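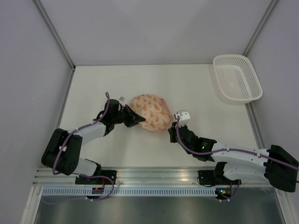 Floral fabric on a white tabletop.

How to test a betting system before you pay for it

Betting systems are sold on the strength of a good night. Someone on the Sonport boards doubles a small bankroll in an evening, writes it up, and within a week there's a PDF with a price on it. The latest is the Wynne progression, a staking plan that asks you to raise your bet after each loss and drop back after a win. I don't believe in it, but you shouldn't take my word either. You can check one at home with a die, a pencil and a free afternoon.

What you need

One ordinary six-sided die, a cup to shake it in, and a notebook or spreadsheet. I used the Geltby sheet, mostly for its running total column. Any spreadsheet will do the same job.

Step 1: Pick a simple game

Don't start with craps or roulette. Start with a game where you know the odds yourself. Mine goes like this: you stake 2 units, and 3, 4, 5 or 6 wins you 1 unit. A roll of 1 or 2 loses the stake. Over the long run you win four rolls in 6, and the small wins balance the larger losses. It's a fair game, so it's already kinder than anything you'll find on the floor at Clurkton.

Step 2: Roll flat first

Before trying the system, record a long run at the same stake every time. Write each result down as it falls. No do-overs for a die that hits the cup or lands against a book, unless you decided on that rule before you began. Quietly throwing out "bad" rolls is how many a system gets its reputation.

I did 2,000 rolls, in several sittings, and had 1,338 winners. The other 662 cost me 2 units each, or 1,324 units. That left me 14 units ahead.

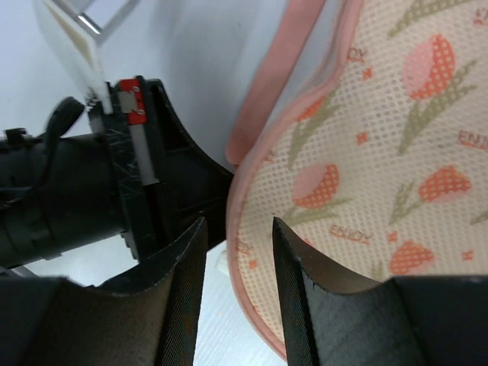
Fourteen units up, with no system at all. If I'd been using one, I could have given it the credit, and I'd have had a thick notebook of evidence to wave at people. Keep that number handy when you read a testimonial.

Step 3: Charge yourself a commission

Now take the same results and deduct five per cent from every winning payout. You don't need to roll again. My wins shrink from 1,338 units to 1,271.1, the losses stay at 1,324, and the 14-unit profit becomes a loss of 52.9.

Step 4: Run the system over the same rolls

Apply the progression to your recorded results, in order. Set a bankroll and a maximum bet before you start, and stop when either one is reached. Sellers tend to be vague about both – ask for the table limit they assumed and see what comes back.

Look at two columns in particular: the total amount staked and the deepest hole you were in. A progression can show plenty of small winning sessions and still hand it all back in one bad stretch. Changing the size of the bet doesn't change what the die does next.

Step 5: Try it from a different starting row

Start again from the middle of your results, then from somewhere near the end. If the profit vanishes when you begin on a different row, you've found a lucky stretch of rolls. Keep the losing versions in the same file as the winning ones, and label them with the starting row so you can find them again.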